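Grasp-and-place planner

A grasp-and-place planner is the bit of software that decides how a robot should pick something up, carry it and put it where it's meant to go. I look after the page for Stodcombe, the planner we use at Brovside, so most of what I say here comes from that one (sorry, other planners!).

It works in two layers. The slow layer looks at the camera picture, guesses where the object and the target are, and tries up to 400 possible arm paths before picking one. The fast layer just follows the path and nudges the joints as it goes, with a fresh correction every 95 milliseconds in our set-up.

Small hanging things are my favourite test, and the most annoying. A key on a ring swings, shines and hides behind the fingers, so the planner has to keep guessing where the hole in the ring is. Shadows are a pain too – early versions of Stodcombe would happily aim at the shadow of a hook and miss the hook itself. Tilahun, the add-on that filters shadows out, was trained on 2000 labelled pictures and I wouldn't go back.

With two arms the planner also checks that they won't bump into each other, even when one has nothing to do. The Drendness task list has a whole section on hooks if you want to try your own code on it.

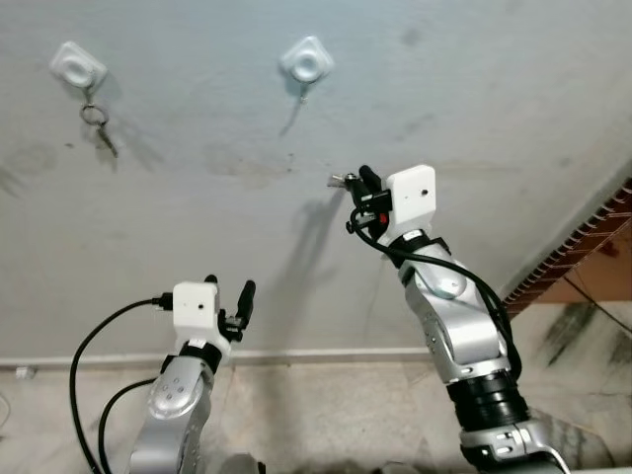 Key-hanging task: the right gripper holds a keyring, with one hook still free.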